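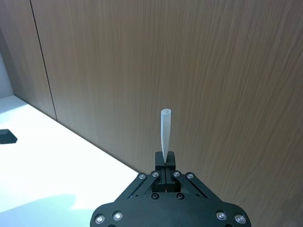

Wrist cam, cone held point down in the fingertips, before place. Attached by T. Talpur

Ticket: Cone part slips or tips on place, tidy-up task
Opened: June 1, 2022
Opened by: Talha Talpur
Assigned: Renata Brzozowska
Project: Hendow
Priority: medium (was high, see Marisa's note)
Status: open, workaround in place

Problem
Arm is supposed to clear small stuff off the white table and put it away. Blocks fine. Flat things fine. The white tapered part is the pain. Picks it OK most of the time, then either it rotates in the fingers on the way over or it gets let go and falls straight over. Ran it 10 times this morning, 5 good. Coin flip. Can't show this to Marisa's people as "does chores".

What I expect
Picks up cone, carries it, sets it down on the wide end, lets go, cone stays up.

What I get
Grip lands on the thin end. Looks nice and upright in the camera, then the move starts and it swings. When it doesn't swing it arrives point down anyway, and there is no way to stand a point on a table.

Steps
1. Home the arm
2. Load tidy task, default speeds
3. Cone on table, any angle
4. Start, watch the wrist view
5. Wait for it to go wrong

Log

Talha — Restarted everything first, no change. Wiped the finger faces with a dry cloth. No change. Raised grip force 2 steps, the point squeezed out of the slit like a watermelon seed and I spent a while looking under the bench for it. Put force back.

Renata — Looked at the still. Nearly vertical, fine, but all the weight is up top and you're holding it by the tip. Of course it swings. Why is it picking there?

Talha — Because the planner likes narrow. Anything narrower than the opening scores high, narrowest scores highest. Made sense for blocks.

Renata — OK so that's the bug. Not the fingers. Can you cap it so it grabs higher up the body?

Talha — Tried. Sides are sloped so flat fingers only touch on a line, it creeps. Better than the tip though. 

Kamran Kazmi — Jumping in from the shop side. We have the same thing with taper pins at Tukley. Slow the first bit of the move down and most of the swing goes away. We dont fix the grip, we just go slow. Ugly but it ships.

Talha — Slowed the lift and first part of the carry. Swing mostly gone, yes. Still arrives wrong way up.

Renata — Needs a flip then. Set it down on its side, regrip near the wide end, turn, place. Two picks for one part.

Talha — That takes the cycle to 102 seconds for ONE cone. My kid does it in no time with the other hand holding a sandwich.

Marisa Farina — Reading along. Dropping this to medium, the visit moved to July. But I need a straight answer I can give them: can it tidy a table or not? They have asked me about laundry already, please don't make me answer that.

Renata — Straight answer, it tidies a table if we know what's on the table. Boxy things, yes, would leave it alone with those. Round or pointy things, somebody stays in the room. Laundry no.

Marisa Farina — Fine. Can I say "most household items"?

Renata — Please don't.

Yasir Sethi — Second issue, may be related. Table is very bright in the wrist view, close to washed out on the left side. The part is white. Against the wood panel it stands out great, against the table I think we lose the bottom of it and the pose estimate guesses. Could be why pick angle is all over the place.

Talha — Good catch. Turned the bench lamp away. Pick angle settled down a bit, havent measured. Lamp keeps getting turned back, put tape on it.

Yasir Sethi — Exposure should be locked too. It's on auto. Every time the gripper goes low the whole picture shifts.

Talha — Locked it. Leaving it locked unless someone shouts.

Kamran Kazmi — Dumb question, could you just give it a cup? Drop the cone point down in a cup, done, no flip. That's what a person on our floor would do. Nobody stands those up on purpose.

Renata — Not dumb. Changes the task but I like it. Talha?

Talha — Have a holder in the Fu box somewhere. Box is labeled Broken on the other side so check before anybody throws it out. Will try it next session.

Workaround for now
— Tidy task at slow carry, default force
— Lamp turned away from table, exposure locked
— Cone skipped in unattended runs, person puts it away by hand
— If it gets picked by the tip anyway, hit pause, DO NOT open the fingers from the menu, take hold of the cone first

Still open
— Planner scoring: stop rewarding the narrowest spot (Renata)
— Holder test (Talha)
— Rerun the 10 with new light settings, same start angles this time (Yasir)
— Softer finger pads, ask Kamran what they use at Tukley
— Wording for the visit (Marisa, Renata to read it before it goes out)

Talha — Not closing till the rerun is in. Linking the planner ticket when Renata opens it.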